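We're looking for a support and onboarding person (sign-in and access team)

Hi! I'm Dorota Borkowska and I look after customer support at Linell. We make Fekau, a password manager for small and medium-sized companies - think dental offices, print shops, a couple of school districts, that kind of size. I've been doing the hiring for my own team for a while now and I've stopped using the standard HR template, so please forgive the rambling. I'd like you to know what you'd be getting into before you spend an evening on a cover letter.

So, the job. When a company buys Fekau, somebody over there has to move everyone's logins out of spreadsheets and browsers and (yes, still) sticky notes and into shared vaults. That somebody is very often the office manager, who already has a full day without us. You'd be the person holding their hand through it. You set up a call, you look at how their teams are split up, you help them decide who should see what, and then you stay in touch until people have stopped emailing each other passwords. After that they're regular customers and you'd see them again in the support queue.

Your week would be part onboarding calls and part tickets. The tickets are a mixed bag. Lots of "I forgot my master password," which is a hard conversation because we can't read it or reset it for them, and you need to be kind about that while walking them through recovery. Browser extension trouble every time one of the browsers updates. Directory sync questions, which are my personal favorites and which everybody else on the team is happy to leave to me. You can have them if you want them!

You'd be joining a support team of 5, me included. We sit right next to the developers, so if you find a bug you can walk over with your laptop and show them. Our biggest customer has 600 seats and most have far fewer than that, so you'd get to know a lot of them by first name.

What I'd love to see from you:

Two years or so of talking to customers for a living. It doesn't have to be software. One of the best people I ever hired came from a hotel front desk.

Clear, friendly writing. Most of what we do is in writing, and I'll read your application with that in mind.

Some comfort with the basics: what two-step login is, what single sign-on does for a company, why sharing one admin account is a bad idea. If you've set any of this up for a family member over the phone, tell me about it, I mean it.

Patience with people who feel dumb about computers. They aren't, and they can hear it in your voice if you think so.

Nice to have: a bit of scripting, or a second language. Polish or Greek would be especially handy. We resell through a partner called Athanasiadis and their customers sometimes end up on our phone line late in the afternoon.

We use Dresero for tickets. If you haven't heard of it, that's fine, it takes a morning to learn and a month to stop complaining about.

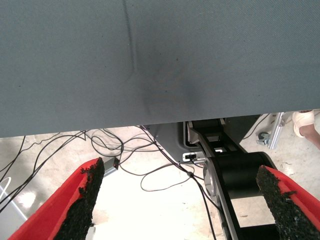 Hours are regular office hours, with one late shift every other week, and you get the next morning off after that one. You can work from home 2 days a week once you've settled in. For the first month I'd like you in the office, mostly so you can overhear things. There's a training budget too, and I will nag you to spend it - last year I had to chase half the team.

Pay depends on experience and I'll give you the range in my first reply, before we talk. If it doesn't work for you we can both get on with our day.

How to apply: email me a resume and a short note. In the note, please answer this one as if I were the customer: "My assistant left the company yesterday and she knew all our passwords. What do I do first?" No more than 10 sentences. I'm looking at how you'd calm the person down as much as at the steps themselves, so don't worry about knowing Fekau.

After that there's a half-hour phone call with me, then a visit where you meet the team and we go through a few old tickets together with the names taken out. No puzzles, no whiteboard. I answer everyone who writes, including the people I say no to, though it may take me a week.

I'd like someone to start in May if possible, but I can wait a little for the right person. Questions before you apply are very welcome, just put "support job" in the subject line so I find it.

Dorota
Posted 22 Mar 2019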